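Section 4: Packing your Olen hard-shell pencil case

Now for the fun part! Your case is out of its sleeve, you've read the care notes in Section 3, and it's time to load it up. A well-packed case makes every school morning or desk session so much smoother, and once you've done it a couple of times the whole job goes very fast.

Before you start

Pick a flat, light-colored table if you have one. Small things like pen caps and eraser crumbs are far easier to spot on a pale surface (you'll thank yourself later). Leave enough space behind the case for the lid to swing all the way up.

You will need:
- your case
- the pens, pencils and highlighters you use most
- a soft, dry cloth

Opening the case

1. Set the case down with the hinge facing away from you.

2. Hold the tray steady with one hand and lift the front edge of the lid with the other. It should come up with a light, even pull.

3. Let the lid lean back on its own. You don't need to push it any farther once it stops.

CAUTION: Don't press down on an open lid or use it as a wrist rest. The hinge is built for opening and closing, and leaning on it can bend it out of line.

4. Wipe the tray with the dry cloth, getting well into the corners of each compartment.

Loading the tray

5. Lay everything you want to pack on the table beside the case. Put it all out, even the things you're not sure about – it's so much easier to choose when you can see the lot.

6. Check that every pen and highlighter has its cap pushed on until it clicks. Loose caps love to roll under things, so have a quick look around the table and match up any strays now.

7. Start with the thickest item, usually a highlighter. Lay it flat, lengthwise, in the longest compartment it fits. If it sits higher than the rim, turn it so the clip points sideways.

8. Add pencils next, all tips facing the same way. Sharpened tips go away from the hinge.

9. Finish with the little things: erasers, a small sharpener, spare leads. Keep these together in one compartment so they can't slide under the pens.

NOTE: The case holds up to 16 standard pencils, but it's much nicer to use with some breathing room. If you have to hunt for your favorite pen, take a few things out!

Closing the case

10. Run a finger along the rim to make sure nothing is sticking up.

11. Bring the lid forward and press gently at the center of the front edge. If it won't close, open it again and look for a pen lying across a divider. That's the cause nearly every time.

CAUTION: Never force the lid. Keep small fingers clear of the hinge side while closing.

A weekly refresh

We love a Thursday tidy, with one school day still to go. Empty the case onto the table, toss the dried-up pens, wipe the tray and repeat steps 5 to 11. The whole thing takes 5 minutes, and it feels great to open a clean case the next morning.

For removing ink marks, go to page 23.
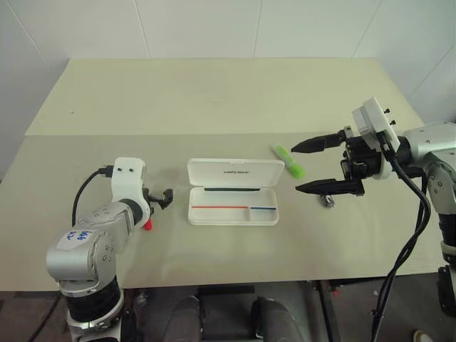

Fig. 16. Case open, tray empty, highlighter ready to pack.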